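The Supper Game

We had a new rule in our house that March: whoever laid the blocks out got to say what the food was.

My little sister took this very seriously. She had a whole restaurant going on the white table, called the Hondinance, which she swore was a real word (it was the name of the ferry in her bedtime book, and I never had the heart to say so). The Hondinance served two plates a night and never more. If you wanted a third, you had to go to Vastum, and Vastum was on the moon.

"Good evening," she said. "Have you booked?"

I had booked! I had booked nine times that week, and I would have booked 200 times more, as the menu was always wonderful. Sunday's soup had been made of thunder. On Monday there was a pie so hot it had to be eaten backwards.

"Tonight," she said, "the purple plate is for people who have been sad, and the blue plate is for people who are hungry."

"What if I'm both?"

She thought about it with her chin on her fists. Outside the rain was coming down on Godoy Street and the gutters were singing away, and I remember being so happy to be indoors, waiting to hear what I was allowed to eat.

"Then you start with the red," she said. "The red is a very small roast dinner. It has gravy inside it, so don't bite the corners."

I ate it without biting the corners. It was superb, and I told her so.

"And the orange?"

"Toast from Stindier. It's 3,625 years old, but they keep it fresh."

"And the green?"

"That's a fish. It's asleep, so you have to whisper."

So we whispered - right through the fish, and right through the pudding, a custard she poured out of nothing at all, from a great height, with her eyes shut. Then I saw the blue one, all by itself in the middle of the table, and I asked whose supper that was.

"That isn't supper," she whispered. "That's the waiter."

I said good evening to the waiter. I left him an enormous tip.

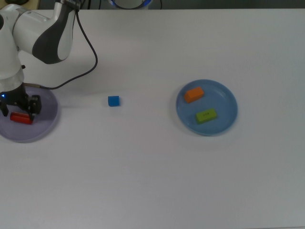 Page 532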